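Notebook, Sunday, 9:19 a.m. – marker cup, bench side

Finally got to the desk stuff I've been wanting to do since October! The Kudameck tray is gone from the white table (too shallow, everything rolled out of it the second you leaned on the edge) and I'm trying a plain white cup instead. One cup, markers standing up in it, caps at the top so you can read the color without picking anything out. I love how little space it takes.

Things I want to get right. Flared cups are easier to drop a marker into than straight ones, because there's a bit of forgiveness at the rim. The Prulow cup from the kitchen was straight and tall and swallowed the short markers whole, caps and all, so you had to tip it over to get them back. With this one the red cap stays above the rim. Great fit, and it's only a cup!
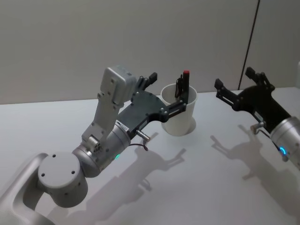

Sreekumar Nambiar thinks cap up is wrong for the dry-erase ones, and he'd like it written down: store them cap down or flat, or the tip starves and you get that pale pink line by the end of the week. Thirumalai wrote under it in pencil that he has stored his cap up for years and they write fine.

OK, so that's worth a proper test. I'll take two reds from the same Stelmakh box, one cap up and one cap down, and draw a line with each on the whiteboard every morning. Box is marked lot 3724, on shelf 137 next to the tape.

Also to try – a folded paper towel in the bottom of the cup, for weight and for ink. A single marker leaning on one side makes me a little nervous about tipping. Coins would do it too, but they rattle.

Still need a home for the erasers.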